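Lease of the Nesham lift land: what happens when the renewal letter comes late?

Forum > Ski areas and mountain business > Legal and ownership 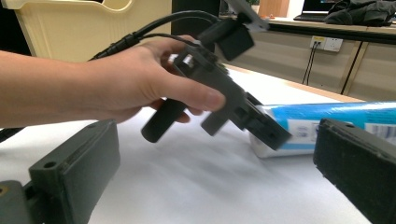
First post

piste_reader
Member, 369 posts

Good evening to all. English is my second language, so please excuse me if I use a wrong legal word.

I am following the case of the Nesham ski area. The lift company rents the upper land from Ferncombe Estates. The old lease said the company could renew it for another long period, but it had to give written notice before the end of October. The company says it sent the notice. The estate says the notice arrived after the deadline and the lease is finished.

Now the court in Iltness must decide. My question is simple. Can a company lose a whole mountain over one late letter? The lifts belong to the company, the ground does not. What is a lift worth without the ground under it?

Reply 2

lowerstation
Member, 1,021 posts

Yes, it can. An option to renew is usually read strictly. The landowner promised to keep the offer open until a certain day, and after that day there is no offer. The judge does not ask if the result is pleasant.

I read the filing that is available at the court office. The clause says "received by the landlord." It does not say "sent." For me this word decides the case.

Reply 3

granite_and_wax
Member

I don't agree with lowerstation. There are courts that forgive a short delay when the tenant would lose very much and the landlord lost nothing by waiting. The company built two lifts and the snowmaking pond on this land. The estate accepted the rent for the next quarter and cashed it. If I tell you that you are no longer my tenant, why do I take your rent?

Reply 4

lowerstation

The rent was accepted "without prejudice." It is written in the letter from the estate, attached to the filing. Landlords do this every time, their lawyers tell them to.

And forgiveness is for honest mistakes. A company with its own legal department had the date in the contract for many years. I would not expect much pity.

Reply 5

piste_reader

Thank you both. I had to look up "without prejudice" and I think I understand it now. It means they take the money but keep their argument?

Reply 6

lowerstation

Correct.

Reply 7

threebuckles
New member

I have a season pass, and I am more worried about the winter than about the clause. There are 300 jobs at Nesham in the high season. My neighbor works in ski rental and she has not received her contract. Has anybody heard if the lifts will open while the court is deciding?

Reply 8

granite_and_wax

The company asked for a temporary order so it can operate until the judgment. The hearing was in the morning and I was there until noon. The judge did not decide yet, but she asked both sides many times if they were talking to each other. It sounded to me like she wants a settlement before she has to write anything.

The estate wants a bond for the time the company stays on the land. The company says the amount is too high. The numbers were not read aloud.

Reply 9

bielecka_side
Member

I ski at Bielecka, the next valley. We had a similar story, smaller. The landlord won, and then he discovered that he had land for skiing but no parking, no water rights and no base building. The tenant owned all this. They argued one season with closed lifts, and after that the landlord sold to the tenant's competitor.

So be careful with the words "the landlord wins." At Nesham the lower station and the parking belong to the lift company, if I am not wrong.

Reply 10

lowerstation

You are not wrong. The parking has 1,000 spaces and it is on company land. This gives them something to trade, but it does not repair the late notice. I would keep the two questions separate.

Reply 11

granite_and_wax

In court they are separate. In the meeting room they are the same question. I still think the quarter's rent is stronger than you say, because the "without prejudice" letter is dated after the payment was cashed. Please look at the two dates again.

Reply 12

lowerstation

I looked. The letter is four days after the payment. I did not notice this before and I admit it helps the company a little. I still believe the estate will win on the clause.

Reply 13

threebuckles

So should I ask for my pass money back or wait?

Reply 14

piste_reader

I would first read the conditions of the pass. Mine has a paragraph about closure for "legal or administrative reasons," and the refund must be requested in writing before the season starts. Send it early, and keep the proof that it was received.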